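Lodger-sitters wanted for our summer house swap in Zuvthorpe

So the swap is happening again! Last June we had almost 100 households sign up to trade homes for a week, and this time I'd love to see a lot more of you. I'm Smaranda Matei, I run the Finness home swap from my kitchen table, and I'm looking for two kinds of people: families who want to swap, and one paid helper to get the welcome rooms ready.

Swappers first. You don't need a posh house. My own place has a bathroom door that only shuts if you lift it, and the people who stayed in it sent me a lovely card and asked to come back. You do need a spare set of keys, a bed for each guest, and a page of notes telling people how the boiler works and which day the bins go out. Joining costs nothing, though we ask for a £100 deposit, which you get back when both sides are home and happy.

Now the helper job. It's mostly bedding, if I'm truthful. Making up beds, airing rooms, putting out towels and a few bits for the guests to unpack when they arrive. You'd be working alongside Setareh Rezaei, who has done it for years and has strong views on pillowcases (she's right, annoyingly). The pay is £300 for the week plus your bus fare, and there's lunch at the Tabrizi café on the corner every day we're working.

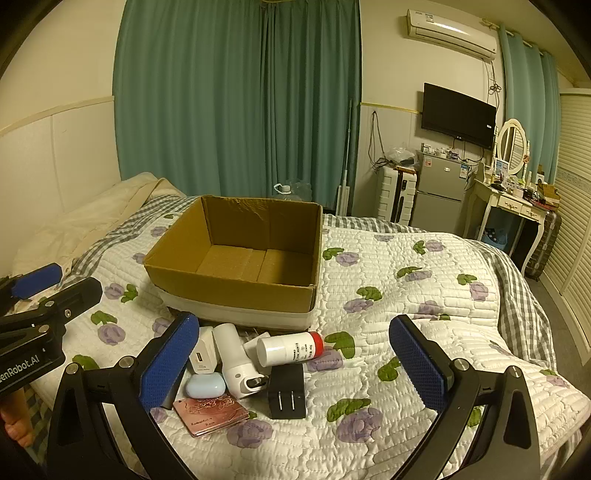 Rose-print quilted bedspread, with an open cardboard box on top.

You should be all right with stairs and happy to strip a bed that someone else has just slept in. Driving is handy but I can work round it. We start at nine and finish when the last room is done, usually by four — the changeover Sunday goes on longer and I pay extra for it. If you're only free for part of the week, write anyway and we'll see what we can sort out.

To put your name down for either, send me a note through the Finness page or drop one in the box at Buvel, the wool shop. Tell me where you live, how many you can sleep and whether you've got pets. For the helper job a few lines about yourself is plenty, no CV please, I never know what to do with them. I ring everybody back, normally in the evening after seven.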